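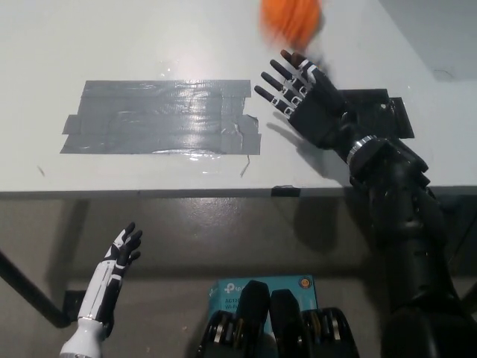 # Session 4: How people learn a motor skill

Reading for this session: chapter 3 of the course pack, plus the two-page summary by Manikandan Fernandes on practice schedules. Bring your practice log to class.

## 1. What counts as learning

Performance is what a person does on one try. Learning is a lasting change in what the person is able to do. The two are easy to mix up. Someone may throw well at the end of a lesson and poorly the next morning, and the next morning is the better measure.

For this reason, studies of motor skill use two kinds of test:

- **Retention test:** the same task, given after a break with no practice.
- **Transfer test:** a changed version of the task, such as a new distance, a heavier ball or the other hand.

## 2. Three stages

The usual model has three stages. The borders between them are not sharp.

**Early stage.** The learner works out what to do. Movements are stiff, errors are large and vary from try to try, and talking to oneself is common. Short instructions help. Long ones get in the way.

**Middle stage.** Errors shrink and become more alike. The learner starts to notice mistakes without being told.

**Late stage.** The skill needs little attention. A person can bounce a ball and hold a conversation. Asking a late-stage learner to think about each finger often makes the movement worse.

## 3. Blocked and random practice

In blocked practice, all tries at one version of a task come together (AAAA BBBB CCCC). In random practice, they are mixed (BACC ABCA).

Blocked groups tend to look better during practice. Random groups often do better on retention. The effect is strongest with simple lab tasks and adults, and weaker with young children and complete beginners. Do not write in your exam that random practice is always better.

Xinyi Lei's class study, handed out last week, used 30 students and an underhand toss at a floor target. Each student made 242 tosses. Note that the retention test came only 8 minutes after the last toss. Be ready to say why that is a weak point.

## 4. Feedback

Feedback comes from inside (sight, touch, the feel of the arm) and from outside (a coach, a score, a video). Outside feedback after every try can speed up early gains, but learners may come to lean on it. Common ways to cut it back:

1. Give it after every few tries, as a summary.
2. Give it only when the error is larger than a set limit.
3. Let the learner ask for it.

## 5. Timing and the moving ball

Catching and batting add a problem that throwing does not have – the hand has to be in the right place at the right time. Reacting to something seen takes an adult about 2000 milliseconds in the hardest choice tasks in our lab manual, and far less in simple ones. A toss at arm's length is over quickly, so the hand must start before the end of the flight is seen. Skilled catchers use the first part of the flight to predict the rest.

## For next time

Finish log sheet B. Groups led by Toshiko Ebihara and Qiuyue Han present first. Chenxi Han will hold the review hour at 4 p.m. in the Prumen building, ground floor.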